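Informe de avance a Dirección de Operaciones
Proyecto Linel — planificación y compra de la célula de manipulación
Periodo: hasta finales de marzo

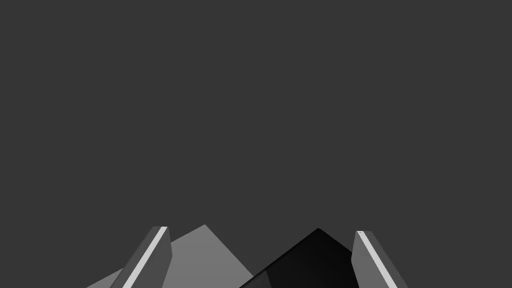
El gasto comprometido hasta ahora equivale al 37 % del presupuesto aprobado. Corresponde a las licencias de simulación, a la estación de cálculo y a la señal del brazo. Queda por contratar la pinza, el vallado, la instalación eléctrica y la formación del turno de tarde. No pedimos ampliación de fondos en este informe, pero sí una decisión sobre el calendario de pagos, que se explica más abajo.

Estado de las compras

Brazo. Pedido a Dekthorpe en las condiciones que se aprobaron en la reunión anterior. El plazo confirmado es de 30 semanas desde el pago de la señal. El transporte hasta el muelle está incluido; la descarga y el anclaje no, y los hemos pasado a la partida de obra.

Pinza. Hay dos ofertas sobre la mesa, de Zuletti y de Hayat. Las dos son pinzas paralelas de dos dedos y las dos cumplen la carga que pedimos. La de Zuletti es más barata de compra, pero los dedos de recambio se venden solo con el conjunto completo. La de Hayat permite cambiarlos sueltos, a 862 euros el juego. Con el desgaste que prevemos en la línea de cajas, la segunda opción sale mejor a partir del segundo año. Fenna Van Acker está revisando los números con mantenimiento y cerrará la recomendación antes de la próxima reunión.

Vallado y seguridad. Pendiente del plano definitivo. Hemos pedido presupuesto con la distribución actual, sabiendo que puede variar en uno de los laterales por el paso de carretillas.

Trabajo en simulación

Mientras llega el equipo, seguimos con el modelo virtual de la célula. La geometría de la pinza ya está cargada, en una versión genérica que sirve para comparar las dos ofertas sin atarnos a ninguna. La primera tanda de pruebas se limita a apertura, cierre y orientación, sin piezas. Después se añadirán la mesa, las cajas y el transportador, en ese orden.

El modelo no sustituye la prueba física. El rozamiento de los dedos sobre cartón húmedo, por ejemplo, no lo podemos dar por bueno desde el ordenador, y por eso mantenemos en el presupuesto una semana de ensayos en las instalaciones del proveedor que resulte elegido.

Desviaciones

La licencia anual de simulación ha costado más de lo previsto porque hubo que añadir un segundo puesto. La diferencia se ha cubierto con lo que sobró en la estación de cálculo y no afecta al total.

El retraso principal está en la obra civil. La solera de la nave necesita una comprobación de carga que no figuraba en el plan, y el técnico no tiene hueco hasta dentro de 4 semanas. Si el resultado obliga a reforzar, habría que usar hasta la mitad de la reserva de imprevistos.

Riesgos

El plazo del brazo depende de que el segundo pago salga a tiempo. Dekthorpe no reserva hueco de fabricación sin él — ya lo avisó por escrito — y un retraso nuestro nos manda al final de la cola.

El otro riesgo es de personal. Solo dos personas del equipo manejan hoy el programa de simulación, y una de ellas reparte su tiempo con el proyecto de almacén.

Lo que pedimos a Dirección

Autorizar el segundo pago a Dekthorpe sin esperar al cierre de trimestre.

Dejar la elección de pinza en manos del equipo, siempre que el importe se mantenga dentro de la partida aprobada.

Confirmar si el gasto de formación se carga al proyecto o al presupuesto general de planta. Los formadores nos piden ese dato para emitir la oferta.

El próximo informe incluirá el resultado de la comprobación de la solera y el pedido de la pinza, si para entonces está firmado.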